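Replacing the Coil and Refilling the Tank
Fostar Customer Guide

These instructions apply to the Fostar refillable tank supplied with the Peltier and Texier battery devices. Please read all of the steps before you begin. A coil should be replaced when the flavor becomes weak or burnt, when vapor production drops, or when liquid collects in the airflow ring.

Before You Start

Switch off the device and unscrew the tank from the battery. Place the tank upright on a paper towel. You will need a new Fostar coil, a bottle of liquid with a narrow tip, and a clean cloth. Tanks with a cracked glass section must not be refilled.

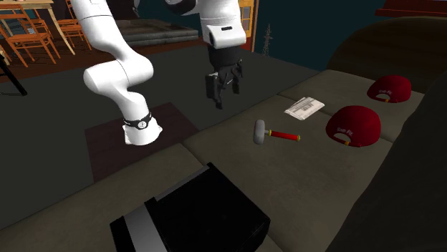 Coils are sold in packs of 3. The resistance value is printed on the side of each coil and must fall within the range given in the manual for your device. Coils made for the older Busus tank have a shorter thread and will not seal correctly, even though they can be screwed partway in.

Removing the Used Coil

1. Empty any remaining liquid from the tank.
2. Turn the tank upside down and hold it by the metal collar. Do not grip the glass.
3. Unscrew the base counterclockwise. If it is tight, wrap the collar in the cloth and try again by hand. Tools must not be used on the base.
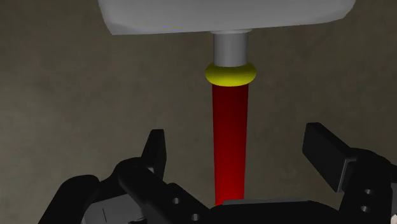
4. Unscrew the used coil from the base and wipe the threads clean.

Installing the New Coil

5. Place one drop of liquid on each of the exposed cotton openings.
6. Screw the new coil into the base until it is finger tight. Check that both seals are flat and in place.
7. Refit the base to the tank.

Refilling

8. Remove the top cap and fill through the side opening, keeping liquid out of the center tube. Stop at the upper line.
9. Replace the cap and let the tank stand upright for 2 minutes if the coil was primed, or longer with thick liquids.
10. Attach the tank to the device. Begin at the lowest power setting and do not exceed 40 watts.

If liquid leaks from the base, remove the tank at once, dry the battery connection, and check the lower seal. Keep liquids and used coils out of the reach of children and pets. Replacement seals may be ordered under part number 1848.

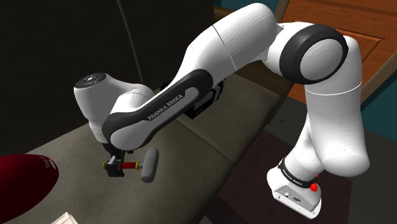 PRAGUE, Apr 19, 2022

This guide replaces the version issued in July. The filling instructions in step 8 have been revised to match the current top cap. Owners of tanks with the earlier screw-on cap should continue to follow the leaflet supplied in the box.

Approved for publication by Eduard Pešek, Product Support.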